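Home | Notebook | Builds | Contact

Open day, Saturday – Zhong arm, steamer table

Visitors from Iltix in at 2. Green grid cloth on the table, toy steamer with one ball in it, lid off to the side, second ball in the white tray.
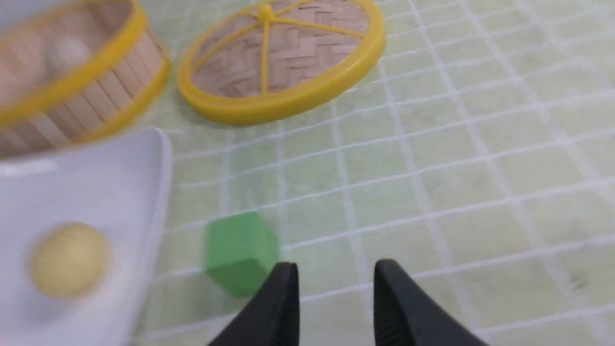 Notes for next time

- Right arm only. Left stays parked.
- Kids stood closer than we planned. Move the tape back 3 feet.
- Log stopped at line 866, restarted by hand.
- Iltix want the grip settings – send Monday.
- Cloth needs ironing.

3 comments | 71 shares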